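# Held-out trials on a cube sorting policy: how should the score be reported?

**Posted by: tapsell_methods**
Tags: imitation learning, evaluation, tabletop manipulation

Our group is preparing a short methods paper on a color sorting task. The policy was trained by imitation on 80 teleoperated demonstrations. Each episode begins with cubes in a metal tray, and the arm is required to move the blue cube to the blue-rimmed dish and the red cube to the red-rimmed dish. The positions of the dishes and the tray are fixed with tape and do not change between episodes.

We ran 41 held-out trials. Our draft reports a single success rate, in which a trial counts only if both cubes end in the correct dish. A reviewer at the Skaren workshop has objected that this figure conceals where the policy fails. The reviewer asked for scores by stage and referred us to an earlier article in the Dremomberg proceedings, the opening figure of which shows the approach to the blue cube with both dishes still empty.

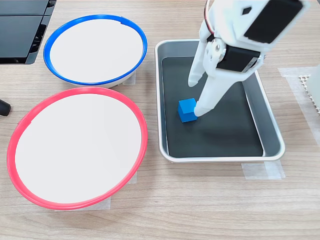

Vol. 3, No. 20

The article divides the task into approach, grasp, transfer and release, and scores each stage separately. We have the following difficulty. If the grasp fails, the later stages are never reached. It is unclear to us whether those stages should be recorded as failures or left out of the count. The two conventions produce very different tables from the same set of trials. We would also like to know whether the two cubes may be pooled, given that the policy nearly always takes the blue one first.

Guidance on accepted practice would be appreciated, together with any views on whether the single figure should be kept at all.

---

**vomura_lab_support**
*Accepted by the poster*

Both numbers should be kept. The overall success rate answers the question most readers will ask first, and it allows comparison with papers that report nothing else. The stage scores belong in a second table.

For the stage table, we recommend conditional rates. Each stage is scored only over the attempts that reached it, and the number of such attempts is printed beside the rate. A transfer score of 90 percent means little if the reader cannot see how many grasps came before it. Stages that were not reached should be marked as not attempted. Recording them as failures charges one grasp error to three separate rows of the table.

The cubes should not be pooled. The second pick takes place under different conditions from the first: one dish may already be occupied, the tray holds one cube fewer, and the arm starts from wherever the first release left it. Position within the tray also matters. A cube lying close to a wall leaves less room for the fingers, and the approach has to be judged separately from a pick in the open part of the floor.
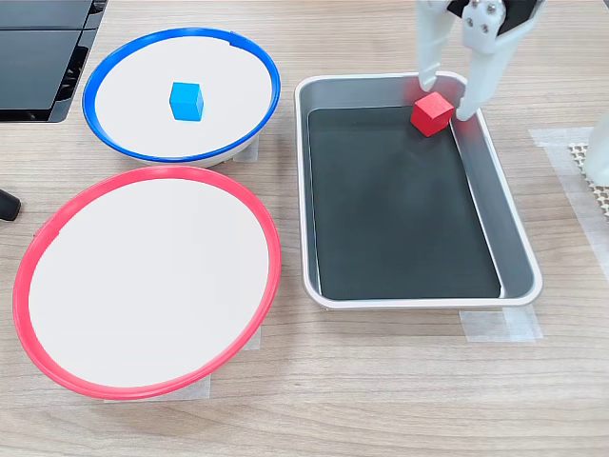 *Red cube near the upper tray wall, fingers open; blue cube in the blue-rimmed dish.*

For a case of this kind we would enter "approach" as reached once the fingers are on either side of the cube, and would leave "grasp" open until the cube has been lifted clear of the tray floor. The definition should be written down before the trials are scored. If two people score the same recordings, please report how often they agreed.

We would also suggest the following additions to your appendix:

- the starting position of each cube, by tray region (center, wall, corner)
- the order in which the cubes were taken
- the time limit per episode, and whether a second grasp attempt was permitted

The last item is left out of many papers and has a large effect on the result. A policy that is allowed to try again will score considerably higher than one stopped after its first miss.

---

**skaren_reader**

I agree with the above in general. Please add confidence intervals. With 41 trials the interval on the overall rate will be wide, and the conditional rates further down the table will be wider still. A Wilson interval is suitable at this sample size.

---

**gridmat**

We only ever report the final number and it has never been a problem. If the cube is in the dish it is in the dish. Stage scores depend too much on who is watching the video.

---

**tapsell_methods**

Thank you for the replies. We will rescore the trials with conditional rates, separate rows for the first and second pick, and Wilson intervals. One retry was permitted per cube, and the draft did not say so. That has been corrected. The revised version is due in July.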